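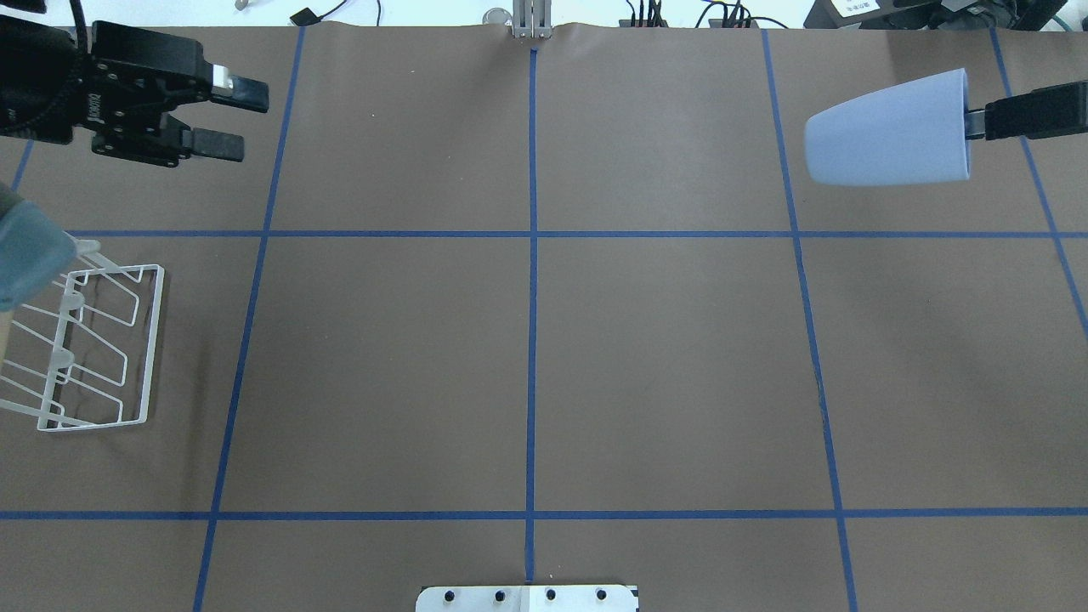

Rack station, seen from the head camera: right gripper holding a cup above the taped grid, dish rack on the left.

Hokotham canteen rack-loading set

What is in it

534 recordings of a two-armed robot handling cups at a table with a wire dish rack. The total is 3,579 minutes including pauses, resets and failed attempts. Failed attempts are kept and marked as such in the notes column.

The station

The tabletop is covered in brown paper and marked off with blue tape. The grid is for staff to set out cups in a different cell each time. It was laid by hand and the lines do not run parallel, so do not use it for measurement.

Where it comes from

Recorded at the Drunport staff canteen between January and April, on the afternoon shift. The Uzor arms take cups from the table to the rack. Everything before and after that is still done by people: clearing trays, scraping, running the washer, putting away.

Effect on the work

14 people work in the wash-up area. We asked all of them what had changed, and their answers are in staff_notes.txt with names removed. No posts were cut during the trial. Four people were moved from racking to the station, where they set out cups, stop the arms when needed and log faults. Several said their wrists were less sore by the end of a shift. Several also said that watching the arms was duller than racking, and that the noise made it harder to talk. Hourly pay stayed the same, which two people thought was wrong given the extra training. It has been raised with Posel, who hold the catering contract.

Known gaps

Cups only. No plates, cutlery or glasses. Lunch rush is not covered.

Contact

Oluwaseun Nwosu, Hokotham project. Please report mislabelled recordings by number.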